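Working Inside a Desktop Tower

Shut the computer down, switch off the outlet or power strip, and pull every cord from the back. Press the power button once with the cord out to drain what is left in the board. Then wait a few minutes before you open it, especially if it has been running all day.

Lay the tower on its side so the open face points up. Parts stay where you put them, and a dropped screw lands somewhere you can see it. Use a bench at waist height with good light. On bare metal, touch the case often and set loose cards on an anti-static bag.

Many office towers have a plastic shroud or air guide over the middle of the board. Take it off first and put it down next to the case, the same way around as it came out. It goes back much faster that way.
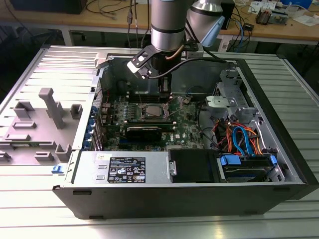 Colored plastic usually marks the parts made to move by hand. Blue latches on a Dell hold drives and cards and need no screwdriver. If one won't give, look for a second tab before you push harder. Old plastic snaps in a cold garage.

Don't touch the contacts in an open CPU socket, and don't blow compressed air straight into it. Dust the fans and the heat sink instead, holding the blades still with a finger.

Fold drive cables back toward the drive bay before you close up. A cable pinched under the side panel is the usual cause of a missing drive on the next start. Push both ends of the drive cable in again while you have the chance.

We go through the shop machines every March. Screws go in a muffin tin, one cup per step.

Pomier Workshop Tips | Contact us | © 2026 Pomier | Back to top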